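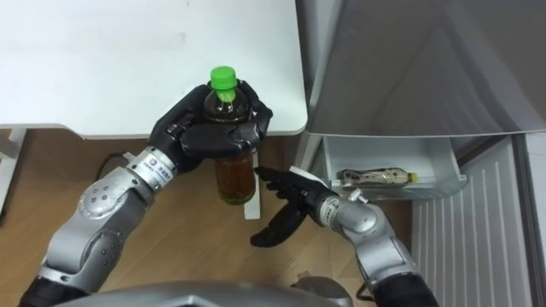 Sơn Bùi
Course tutor, Tea and Cold Drinks, Wilivham

Notes for Thursday, session 6: bottled tea

Right, this week we leave the teapot alone and talk about tea in bottles! I used to be a terrible snob about it (sorry to everyone from last term) but I've come round, and I now keep a couple in the fridge all summer.

Start with colour. Hold a clear bottle up near a window and tilt it a bit. A brownish amber drink can look golden lower down and much darker up by the shoulder if your hand is shading it, so please don't write "dark brew" in your tasting notes until you've moved your fingers! Half of us did exactly that in May, me included.

To make your own, we'll use the Lâm leaves: 14 grams to two litres of cold water, lid on, in the fridge overnight. Strain it twice. I like it plain, but Tirberg honey is lovely if you stir it in while the tea is still at room temperature – it just sulks at the bottom otherwise.

Bring a clean bottle with a screw cap, any colour. Leave a little space at the top, and write the day on a bit of tape.

Reading: the Risus booklet, the chapter on storage. Skip the part on iced coffee, we'll get to that after the break.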